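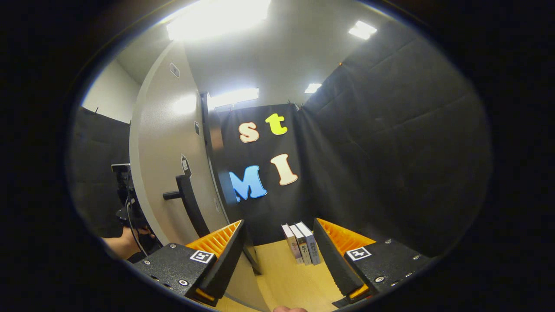 Can you teach a robot to shelve books with a hand-held gripper, without ever touching the robot?

Mostly. After a month with the Zaltell hand-held kit I'd say you can get decent demos of book work out of it, provided your hands are steady and you re-tighten the fingers more often than the manual wants you to. Robot arm can stay switched off in the corner the whole time.

Quick review, typed between sessions, sorry for the mess.

What I used it for: standing books up, picking one out of a row, sliding it back in. Small rows, three at a time for most of it. Total 1244 demos kept, out of 1692 recorded. The rest were drops, bumped neighbors, or me forgetting to close before lifting. My fault mostly, not the tool's.

Fingers. Best part. Orange ribbed padding on the inner faces, black everything else. Holds a glossy spine without squeezing the life out of it. Thin paperbacks are harder, they bow if you come in low. Grab two thirds of the way up and it's fine. The padding does pick up dust off old books and then the grip goes a bit slick, so wipe it. I use a damp rag. Gus Rosenthal uses tape to pull the lint off and says it's faster. It is faster.

Markers. One little black and white square on each mounting block, that's how the software works out how wide the jaws are open. Works great until you get a thumbprint on one. Lost a whole morning to that, width readings jumping all over, I thought it was the Barredo tracking software and reinstalled it twice. Was a smudge. Check your markers first!!

Screws. Lots of small ones. They come loose. Mine started to rattle after the first week and one finger had shifted just enough to throw off the calibration. Threadlocker helps. Should come in the box, doesn't.

Weight. OK for 20 minutes, bad after 40. Keisha Lindgren has smaller hands than me and had trouble reaching the trigger all the way, she ended up using both hands, which is fine for picking but awkward when you need the other one to hold the row steady. A second trigger spacer would fix this. Please Zaltell.

Background. Plain black curtain gave me tracking dropouts. Nothing for it to lock onto. Put some big colored shapes or letters behind the work area, foam ones are good, and the dropouts mostly went away. Leave them in the same place for the whole session, if you move one halfway you have to re-map.

Compared to teleop: I did the same task on the Hunanel remote rig last spring. Puppet arms, pedals, the whole thing. Cleaner data, I'll give it that, because you can't do anything the robot can't. With the hand-held you can twist your wrist into positions the real arm will never reach and you dont find out until training. Had to throw out 29 good looking demos for exactly that. But speed, no contest. Remote rig gave me maybe a third as many per hour and I went home with a headache every time.

Software. Barredo app is plain but it does the job. Start, stop, delete last. The delete last button is too close to start. You will hit it. Export is slow, the first 1048 clips took overnight. No progress bar, so go home and hope.

Battery fine. Cable too short, bought a longer one.

Would I buy it again: yes, for picking and placing anything about the size of a book. For cups or soft stuff I'd look at the Grodton fingers first, they're rounder, supposed to fit the same mount but I havent tried it yet. Will update when they come.

4 out of 5. One star off for the screws.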